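Larulel Moves Gripper Checks to the Start of the Shift at Its Geraghty Site

Published Saturday, June 19, 2021

Larulel has changed how it looks after the tabletop robot cell at its Geraghty site, where one arm handles small household items and plated food on the same white work surface. Under the new schedule, the gripper fingers are inspected before the first job of each shift. Until this month they were looked at only when an operator reported a problem.

The cell runs one arm with a two-finger gripper made by Urno and a small camera mounted at the wrist. Larulel put it into service last year for handling trials and now uses it most working days. The site has a second arm in storage, but it has not been set up and is not covered by the new schedule.
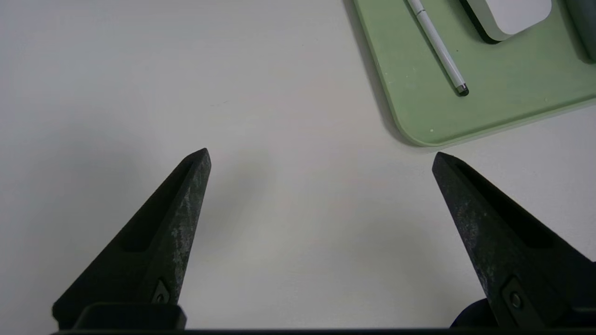 Finger wear was the main reason for the change. The fingers close on hard plastic and metal for much of the day, and their surface gets rougher as the hours add up. Scuffing of the kind the cell sees shows up as pale gray patches and streaks on the black material, mostly along the edges that face each other. Light marks are wiped down and left alone. A finger is replaced if the tip is chipped, if the groove along its face has filled with dirt, or if the two tips no longer meet evenly when closed.

The inspection takes 9 minutes. The operator opens the gripper all the way over a clear part of the table and stops the arm. Each finger is wiped with a lint-free cloth, then pushed lightly from the side by hand. Any play at the base means the screw has to be checked with the torque driver kept in the cell drawer. The operator then closes the gripper on a flat gauge block, looks for light between the tips, and signs the log.

Larulel said loose screws had caused more lost time this spring than worn fingers. In one case, a finger shifted slightly during a morning run and the arm began setting items down to one side of the target. The crew first took it for a camera fault and spent most of the day on calibration before finding the screw. The written procedure now puts the screws ahead of the camera in the troubleshooting order.

Fingers are changed as a pair, even when only one is damaged. The old pair goes into a labeled bag with the date and the cycle count from the controller. Larulel keeps 30 spare pairs on the shelf at Geraghty and reorders through Kasoreck, the distributor that also services the arm. A finger change is followed by 125 test closures at low speed, and the screws are checked again after the last one.

Food layouts have their own rules. The cell is used to practice positioning around soft items that cannot take much pressure, such as cut fruit, along with the kitchen tools that would normally be near them. Food used in the cell is thrown out when the session is over and is not served. The fingers are washed with a mild detergent before and after, and the wrist camera lens gets a separate dry cloth. Closing force is turned down in the controller before the board is set on the table, and a second person confirms the setting.

Operators are also asked to leave room on both sides of a food item so the open fingers can come down without touching it. If a tool is too close, it is moved by hand while the arm is stopped.
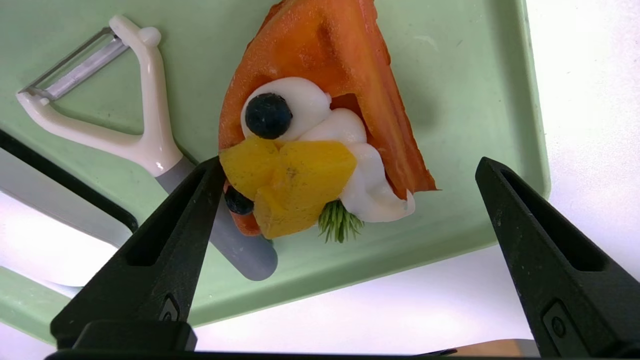
Service schedule

The daily check is done by whoever opens the cell. A longer service is due every 400 operating hours and is handled by a Kasoreck technician. It covers the gripper drive, the wrist cable, the camera mount and the emergency stop circuit. The cell is shut down for half a day while that work is done, and the table is cleared and cleaned at the same time.

The first service under the new schedule was completed earlier in June. The technician replaced the wrist cable, which had worn where it passes the last joint, and moved its clip so the cable has more slack when the gripper points straight down. No fault was found in the gripper drive.

Larulel plans to keep the schedule in place through the end of the year and then compare the log with last year's repair records. Copies of the inspection sheet are kept at the cell and at the Geraghty front office. Operators who have not yet been signed off on the new procedure can do so at the start of any shift with the cell lead.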